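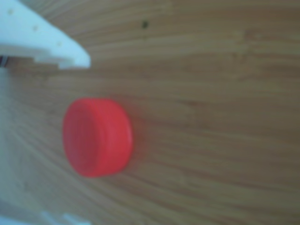

Red bottle cap and one white finger of the gripper, on the wooden tabletop

Trodis is the open-door weekend where people who build things at home let strangers in to have a look, and I've been going since I moved here. Last year I did sheds. This year, on 19 October 2025, I picked one visit and stayed put for most of the afternoon, and it was the best decision I've made at one of these (the lathe queue the year before took up my whole morning!).

The host was Huệ Tôn, who keeps a small robot arm called Mulura on a table in her living room. We went in six at a time, shoes on, which made me nervous about the floor. I'd expected a bit of a show with the arm waving at us. What we got was two hours on how she keeps the thing going, and I loved every minute of it.

She starts every session the same way. Before the power goes on, she moves each joint by hand through its whole travel, slowly, and feels for anything gritty or tight. Then she checks the screws that hold each motor to its bracket. Plastic parts creep a little, she told us, and a screw that was snug in June will take another quarter turn by autumn. She does it with a stubby screwdriver and stops the moment she feels it bite, as she's already stripped a hole once and had to print the whole part again – seven hours, and then the first one came off the bed warped.

After that she powers up and runs what she calls the home check. The arm goes to a resting position she has marked in her notes, and she looks at how far off it is. If a joint has drifted, she doesn't fiddle with the software straight away. She takes the horn off the motor, which is the little toothed disc on the shaft, and looks to see whether it has slipped round. Most of the time it has. Only if the horn is fine does she open Flendero, the program she sets everything up with, and enter a new zero for that joint. I asked how often she's had to do it and got a proper sigh in reply. 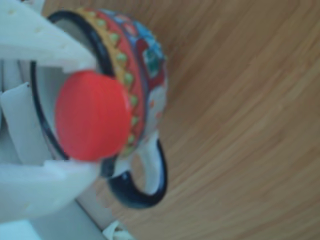
The gripper was the bit I'd come for, and it gets more of her time than all the rest of the arm. The two fingers have to meet evenly or whatever they're holding will skate out sideways, and the closing position has to be set so the motor isn't straining against something that won't give. Her test piece is a bit of red plastic, and the test itself is to pinch it between the fingers and carry it over to a cup. She wants it held square in front of the opening, with that black rim for her to judge it against, and I must say the rim is a lovely thing to line up with because it stands out so well from the yellow zigzags. If the red piece sits crooked in the fingers, she backs the grip off, opens up and goes again. She ran over 200 of these grips after her last finger change and wrote every drop down in a notebook. I had a nosy through it. Her handwriting gets worse as the pages go on.

Somebody in our group wanted to know why she didn't just close the fingers harder. She let him try it, bless her. He turned the limit up in Flendero, the motor started to buzz, and she had his hand on the off switch before he'd finished saying "oh". A motor left buzzing like that gets hot, and a hot one is how she lost the original wrist. Now she lays a fingertip on each case between runs, and if she can't keep it there comfortably, everyone has a biscuit until she can. We had a fair few biscuits. 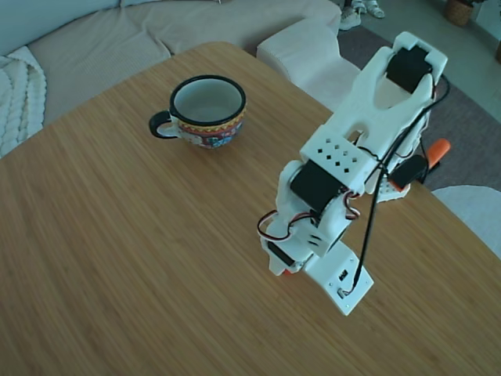 Mulura on the table with the painted mug beside it

Cables came last. They're the part that fails most, according to Huệ, and it's nearly always at the plug and hardly ever along the wire itself. Her rule is that every lead has enough slack for the joint to go right to the end of its travel, plus a bit. Look at the loop of red, white and black wire round the middle of the arm – I'd have tied that down out of pure tidiness, and she was quite firm that I shouldn't. A tied-down lead gets tugged each time the elbow bends and works its way out of the socket. Then the arm stops dead and you spend the evening blaming the program. The long black one goes down to a connector on the base plate, and she gives that a press with her thumb before each session.

I asked what spares she keeps and it's less than I'd have guessed: two motors, a bag of horns, a set of printed fingers and a lot of screws. The screws live in an old mint tin.

If you're thinking of going next year, book early and ask for an afternoon slot. The bus stops at Ellis, and it's a short walk up the hill from there. Take a notebook. I wrote mine on the back of the Trodis leaflet and I've already lost the corner with the screw sizes on it, so if anyone from our group got those down, please leave me a comment.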